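Getting your table-clearing staff comfortable with hand-held grippers: a step-by-step guide

Posted Jan 20, 2022 by Virgil Vasiliu
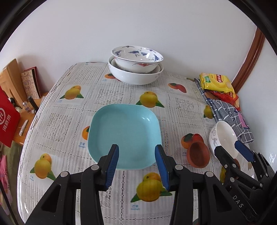

One gripper on the scrolled bowl, the other coming in for the turquoise plate.

If you run a canteen, a tea room or a care home kitchen, sooner or later somebody upstairs will ask whether a robot arm could help with the clearing. We had that conversation at Drakstead last August, and I have been up to my elbows in it ever since (happily, I should add!). The arms learn from people. Your staff do the job with a gripper in each hand, the movements are recorded, and the arm is trained on the recordings. So before any machine arrives you have a good few weeks in which your own people are the teachers, and how you handle those weeks will colour everything that follows.

What follows is how we went about it, with the mistakes left in where I think they'll save you some bother.

Step 1. Talk to everyone before the boxes arrive

I got this wrong at our Diddale site. The grippers turned up, I was so pleased with them that I put a pair out in the staff room, and by the end of the shift half the team had decided they were being replaced. Sit down with people first. Tell them which tasks are going to be recorded, who will see the recordings, and what will happen to their hours. If you don't know the answer to that last one, say so, and give them a date by which you will. At Prillville we put it in writing that hours would stay as they were for the whole of the trial, and the mood was altogether different.

Step 2. Choose a small, dull job

Pick something your staff could do in their sleep. Lifting a plate or a bowl off a table and putting it on a trolley is plenty. We started with laying up as well, and cutlery, and wiping down, and it was far too much.

Use real tables with real cloths on them. A patterned cloth under clear plastic is a good one to include, because a dining room is full of patterns and the arm will have to cope with them too. Leave the ordinary clutter where it lives – crisp packets, bags, a card somebody has been sent. I tidied everything away for the first sessions and had to do them again.

Step 3. Teach the hold

Begin with the plate. Bring the fingers in low and slowly, with one on either side of the rim, and close gently until you feel it take. A shallow rim gives you very little to hold, so expect a few slips and use crockery you don't mind losing. Lift a little way, pause, then move.

Bowls are easier for most people. Take hold of the side, keep the bowl level and let the other hand wait its turn. Doğukan Yüksel, our longest-serving porter, was quicker with the grippers than I was by the end of his first morning, and he ended up teaching the rest of us. Do let that happen if you can. The people who have cleared tables for years know things about stacking and reaching that I would never have thought to write down.

Step 4. Keep sessions short and pay for them properly

The grippers feel light when you pick them up and a good deal heavier after a while. We settled on 3 sessions a shift, with a proper sit-down between them, and nobody records on top of their usual duties. It is skilled work, so it goes on the rota as its own job and it's paid as training. I'd be firm about this with whoever holds your budget.

Over the whole trial we kept 425 recordings out of 691. The rest had dropped plates, interruptions or somebody reaching across for their tea, and I was rather gloomy about the number until the engineers told me they were quite content with it. Don't let anyone be told off for a recording that can't be used.

Step 5. Decide together what the arm will and won't do

Once the recordings are in, gather everyone again and go through the shift from start to finish. Ours asked for the arm to take the heavy evening clear and to stay well away from breakfast, which is when residents like a chat with whoever comes round for the plates. I hadn't considered that at all. We nicknamed the arm Bogdan, by popular vote, and Bogdan is kept to evenings.

Write down who can stop the machine (our answer is anybody on shift) and who is called if it misbehaves. Pin it up by the trolley bay.

Step 6. Look at people's jobs again after the first month

The work does shift about. Our porters carry less and check more, and a couple of them found the checking tiresome, so we now swap the role round each week. Ask about sore wrists, ask about boredom, and ask whether the quiet spells are welcome or worrying. Then change the rota to suit what you hear, and put the next chat in the diary before everyone goes back to the kitchen.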